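Covered bridge walk: audio stops playing at wrong end
October
By Teodor Tokarz
Last updated: Sunday

Status: open, workaround in place
Affects: Givadik walking guide, Prakbridge route, build 391
Raised with: Desov (they host the route files)

Problem as reported. Visitor starts the Prakbridge walk from the car park, app is fine down the lane, fine at the mill stop, then gets to the covered bridge and plays the wrong clip. You're stood at the near portal, which should be the one about the roof trusses and the toll board, and you get the far portal clip telling you to look back at the bridge you've just crossed. Which you haven't. Then you cross and get silence, as the app thinks it's already played that one.

Several emails the same. Also a note left in the box at the bridge, no name, just "commentary is backwards". Fair enough.

Tried first: the obvious. Deleted the route, downloaded again on the office wifi, walked it. Same fault. Tried with mobile data off altogether. Same fault, only slower to start. So not a streaming thing.

Tried second: checked which way round the clips are filed. They are right. Near portal clip is attached to near portal stop, far to far. Swapped them anyway to see. Now wrong when you come from the village side instead, and people who come that way were happy before. Swapped back. Please nobody swap them again.

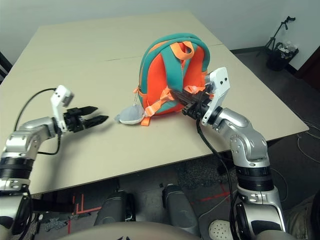

Position drift is my main suspect. The bridge is long enough that both stops have their own circle, and the trigger circle on the far portal is set at 100 metres, which is silly for a bridge that is 73 metres end to end. Somebody must of left it on the default. It means you're inside the far circle before you even reach the near portal, so whichever one the phone checks first wins. Second thing, the compass. The app uses heading to choose between two overlapping stops and the heading was all over the place when I walked it with the phone in a bag pocket. If you're testing with a bag, have a look at what's hanging off the zip. Anything like the grey plush charm on its thin metal chain on the orange and teal child's backpack, take it off or move the phone to the other side, just so we can rule it out. I doubt it's that but I'd rather know.

Tried third: cut the far circle down to 20 metres, left near one alone. Published to the test version only. Walked it from the car park. Near portal clip played at the near portal, correct. Crossed over. Far clip did not play until I was well past the portal and most of the way to the stile. Walked back through, it played again in the middle of the bridge. Not good but better than backwards.

Note for whoever does the next walk: the roof is the other problem. Phone loses the sky as soon as you're under it and just guesses until you come out. You can see the dot slide off sideways into the river on the map and then jump back. On a clear morning it picked up again quickly at the far end, in rain with the trees dripping it took ages. I hadn't thought of the roof at all until I stood there watching the dot swim. Of course this is the whole point of a covered bridge.
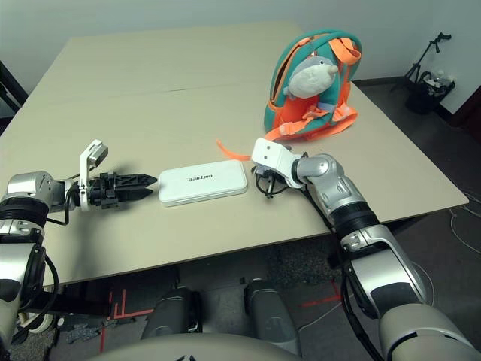
Which brings me to the battery complaints, logged on a separate ticket but I think they're the same fault. When the dot goes missing the app asks for a fresh position again and again and doesn't back off. Leave it under the roof while you read the panels and the phone gets warm. Mine did. People who stop for their sandwiches on the bench inside are going to get the worst of it. I've asked for the two tickets to be joined up.

Tried fourth: older phone, older build. Route works! Near clip near, far clip far. So it's something in 391 or in the new route file, can't tell which as both went out together. Asked Desov if we can have the old route file with the new build just to split them. Waiting.

Tried fifth: turned off "smart direction" in settings. Hidden under Accessibility for some reason. With that off and the far circle still cut down, it got the order right on every crossing from the car park side and most from the village side. The one that went wrong I'd turned round halfway to let a family past with a pushchair so I'm not counting it against the app.
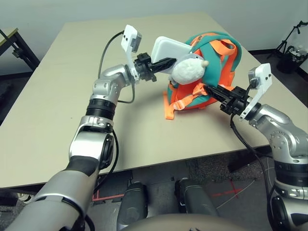 Workaround for visitors, have put this on the board at the car park and at the tea room:

Open the guide. Settings, Accessibility, smart direction off. At the bridge, tap the stop by hand from the list if it plays the wrong one. Stop list is under the three lines top left. The clips are named Near Portal and Far Portal, which means nothing if you've come from the village, so I've asked for them to be renamed Mill Side and Village Side. Should have been that from the start.

If all else fails the printed leaflet is still in the box and is correct, apart from the bus times.

Not the cause, crossed off so we don't go round again: language setting, headphones, volume, the phone case, the paid upgrade. Also not the repair scaffolding, it was happening before that went up.

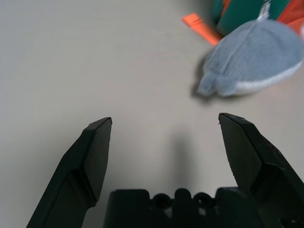

Desov say the new route file has the two portal stops saved in the order they were last edited, and build 391 reads them in that order when circles overlap, so they think cutting the circle is the right fix and the direction setting is a red herring. They also say they'd sooner not go below 20 metres or the stop will get missed altogether on a poor signal, and could we try moving the far pin out from under the roof, towards the stile, before they touch anything at there end.

Ok. That does fit with it firing late though, so moving the pin further out might make that worse not better. Will try it with the pin just beyond the portal stones, where there's open sky, and not as far as the stile.

Still to do
- move far pin, test version, walk both ways
- old route file on new build, if they send it
- rename the two clips
- battery ticket, join to this one
- check the La route for the same default circle, there's a short covered bridge on that as well and I bet it's the same
- reply to the emails. Nothing to the box note, no address

Pin moved. Walked once from mill side, played right both ends, far one a few steps late. Village side not done yet, got dark.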